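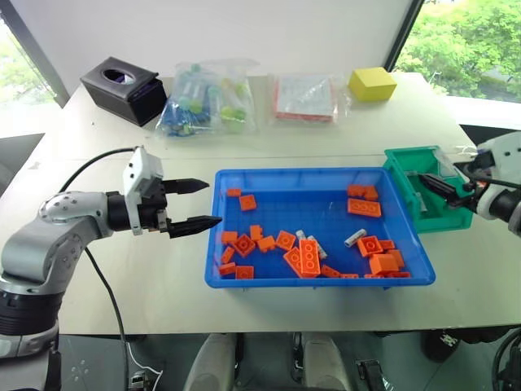 30 May 2023

Second week of the Makano trial, and I have now spent more time with orange bricks than at any point since I was eight. The sorting kit from Tridar (two arms, two grippers, a manual translated by someone in a hurry) is ours until the invoice falls due. Then Astcombe has to find 1590 pounds for the next stretch of hire or put the whole lot back in its crates. I am meant to have an opinion by then.

So, opinions. The job is bricks in the blue tray, anything that isn't a brick into the green bin. The brochure calls this "everyday mixed sorting". My niece calls it tidying up and does it for biscuits.

I like the grippers more than I expected to. Long thin fingers, which look silly until you ask them to go into a corner. The grip pads have a little diamond pattern on them and the manual gives these pads a whole page, with a part number and a price I read twice.
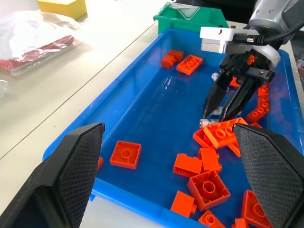 The price was 92 pounds a pair. They are supposed to be good for 800 hours, and I would like to meet whoever sat through that.

What I don't like is the software. It wants a name for every session and won't accept the one you used yesterday, so the log now includes "bricks again", "more bricks" and "bricks, after lunch". It also beeps when it saves. There is a setting for the beep. The setting changes the pitch.

Rang Tridar about it this morning and was told the November update will sort everything out. The Tsolakis kit we had before this was also going to be sorted out by an update. I still have its power lead in my desk drawer, and no idea what I'm keeping it for.

Had cold pasta standing up, then went back and moved the bricks about a bit so the afternoon would feel different.
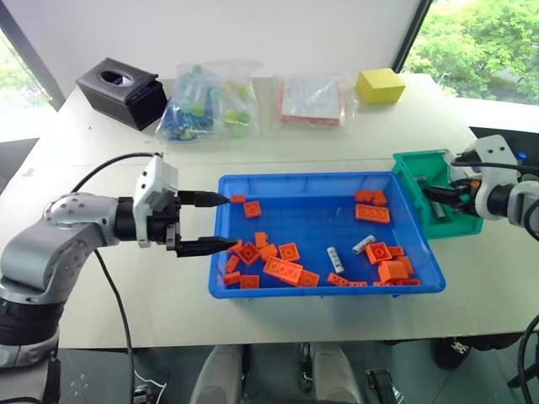 Things to ask Tridar before I sign anything

Whether the pads come with the hire or get added on after.
Whether the beep can be turned off, yes or no.
Who pays for the crates going back.
If the trial can run another week at the same rate. I'd take it, annoyingly.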